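Buscar en el sitio Buscar Escribe y pulsa intro

Cómo ajustar las puertas de los armarios altos de la cocina sin comprar nada

Antes de empezar, una advertencia: la mitad de los tutoriales sobre puertas descolgadas te mandan a la tienda en el segundo párrafo. Que si bisagras nuevas, que si un kit de reparación, que si una plantilla de plástico que usarás una vez. No me lo creo. He ajustado las puertas de tres cocinas, dos de ellas alquiladas, y en ninguna hizo falta cambiar una sola pieza. Hizo falta un destornillador de estrella y paciencia.

Tampoco me creo lo de "cinco minutos por puerta". La primera te llevará media hora. Las siguientes, bastante menos.

Qué necesitas

Un destornillador de estrella manual, que ajuste bien en la cabeza del tornillo. El eléctrico déjalo en la caja: para girar un cuarto de vuelta no aporta nada y para pasarte de rosca es estupendo. Una escalera baja y estable. Un lápiz. Cinta de carrocero. El nivel es opcional, y luego explico por qué desconfío de él.

Paso 1. Vacía el estante que carga sobre la puerta

Si la puerta lleva especieros o ganchos por dentro, quítalos. Una puerta ajustada con peso se queda mal en cuanto lo retiras, y al revés. Los platos del interior del armario pueden quedarse donde están, salvo que el mueble entero se haya inclinado. En ese caso tu problema es el anclaje a la pared y esta página no te sirve.

Paso 2. Abre del todo y mira las bisagras

Abre la puerta hasta el tope y trabaja desde el lado del hueco. Busca las bisagras de cazoleta, las que van encajadas en un agujero redondo en la cara interior. Si lo que tienes son bisagras antiguas de libro, atornilladas a la vista, casi no hay regulación posible, diga lo que diga el vídeo que hayas visto.

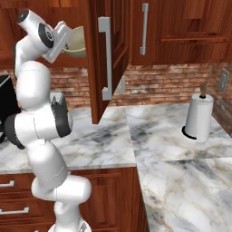 Armario alto con la puerta abierta.

En una cazoleta corriente verás dos o tres tornillos. El de delante suele mover la puerta a izquierda y derecha. El de detrás, hacia dentro y hacia fuera. La altura se regula con los tornillos de la base o con una excéntrica, según el modelo. Digo "suele" porque en la cocina del piso de Olline el orden era justo el contrario, y perdí una tarde por fiarme de un esquema.

Paso 3. Marca antes de tocar

Pega un trozo de cinta en el costado del mueble, junto a cada bisagra, y dibuja una raya que indique cómo está ahora la cabeza del tornillo. Parece una manía. Cuando lleves 6 tornillos movidos y la puerta roce más que al principio, me lo agradecerás.

Paso 4. Primero la altura, luego lo demás

Sujeta la puerta con una mano, afloja los tornillos de altura lo justo para que la placa se mueva, sube o baja y vuelve a apretar. No los saques. Si la puerta es grande, pide ayuda: una puerta maciza pesa más de lo que parece desde abajo.

Sobre el nivel: los techos y las encimeras de una casa vieja rara vez están rectos. En el piso de la calle Lennox puse las puertas perfectas según la burbuja y se veían torcidas desde la mesa. Iguálalas con la puerta de al lado y olvídate del horizonte teórico.

Paso 5. La separación entre puertas

Aquí se trabaja de cuarto en cuarto de vuelta. Gira, cierra, baja de la escalera y mira desde lejos. Si la rendija es más ancha arriba que abajo, toca solo la bisagra superior. Los tiradores verticales largos delatan cualquier desviación, así que úsalos de referencia cuando los tengas: si dos tiradores vecinos corren paralelos, casi seguro que las puertas también.
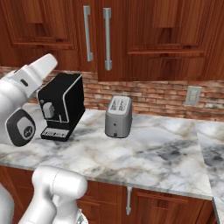
Paso 6. La profundidad

Cierra y pasa la mano por la unión de las dos puertas. Si notas un escalón, corrige con el tornillo trasero. Si la puerta rebota al cerrar, probablemente la metiste demasiado.

Cuando el tornillo ya no agarra

El remedio del palillo con cola blanca funciona, con matices. En madera maciza aguanta bien. En aglomerado hinchado por el vapor lo he visto durar alrededor de 14 meses, y después vuelta a empezar. Las masillas "para siempre" me merecen la misma confianza que las dietas de septiembre.

Revisa los tornillos a las dos semanas y aprieta los que hayan cedido.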